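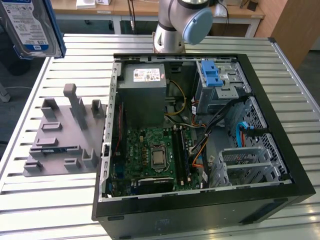
Vira Pavliuk asks whether the readings from the old logging PC can be trusted at all, given that its clock ran free after the battery died. Fair question. They can be used, with a correction, and the working is set down below.

Notebooks > Stosa bench > Bearing rig > May

Thursday, 14:20

Purpose: settle the time base for the long grease test before any more curves are drawn from it. Grease is the Cevus low-temperature grade, bearings from the Mac Carthaigh batch, load unchanged since the start.

Two records exist. The file on the logging PC has a temperature and a torque value for each sample, with a timestamp from the PC's own clock. The paper chart from the drum recorder has torque only, but the drum is driven from the mains and has not drifted by anything I can measure.

Method. Picked out the torque spikes at each restart of the rig, which show on both records. Matched them by order first, then by height. One pair near the end would not match by height. Crescencio Ochoa pointed out that the chart pen had been changed there and the zero moved up slightly. With the zero shifted back, the pair agrees.

Result. Total samples in the file: 2619. The PC clock is behind the chart throughout, and the gap grows in a straight line apart from one step at sample 1806. Before the step the slope is constant. After it the slope is the same, with an offset of 40 seconds. I read this as a single clock reset and not a change in the drift rate. No samples were lost at the step as far as the spacing shows — the sample numbers run on without a break.

Correction applied: linear term over the whole file, plus the fixed offset from 1806 onward. Raw file kept as it was. Corrected file saved next to it with the same name and a trailing c. Please plot from the c file only.

Effect on the curves. Torque against time barely moves. Temperature against time moves enough to matter during warm-up, where the slope is steep. The knee in the warm-up curve now falls at the same point as in the Pruvemham runs, and I had been treating the difference as a property of the grease. That paragraph in the draft report comes out.

Still open:

- The first 500 samples have no restart spike in them, so the linear term is extrapolated back over that stretch. Probably fine. Mark it with a dashed line on any plot.
- Thermocouple 2 reads low against thermocouple 1 at rest. Same sign and size on both sides of the step, so it has nothing to do with the clock. Check the reference junction.
- Chart paper from this lot is slightly narrow and walks on the drum. Use the older lot for the next run.

16:45

Vira has repeated the spike matching from the paper without looking at my list. Same pairs, same step. She prefers to fit the two sections separately and let the slopes differ. Tried it. The slopes come out equal within the reading error of the chart, so I am keeping the single slope and noting her version in the margin of the worksheet.

Next run: write the wall clock time on the chart at every restart, in ink, and enter the same time in the comment field of the file. Crescencio to add the line to the run sheet.

Comments (3) | Shares (0)

Recent entries
Reference junction check, thermocouples 1 and 2
Warm-up curves, Pruvemham runs
Drum recorder: pen change and zero
Mac Carthaigh bearings, incoming inspection
Grease weighing procedure, revised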